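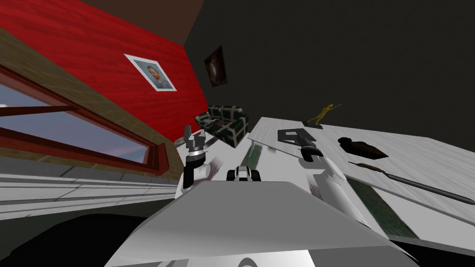
Vullel README

I wrote Vullel because I was sick of hand-coding the same dropdown menu for every site I build. You give it a plain list of links and it spits out the HTML and CSS, with 18 colour themes to pick from (Bruvberg is my favourite, Hurnlow is the dark one).

Drop vullel.css in your head section and paste the menu wherever you like. Menus go 2 levels deep and hold up to 32 links. I did try 1,000 once and my browser sulked!

Thanks to Kusum Tyagi for fixing the keyboard focus bug in March. Still to do: right-to-left text.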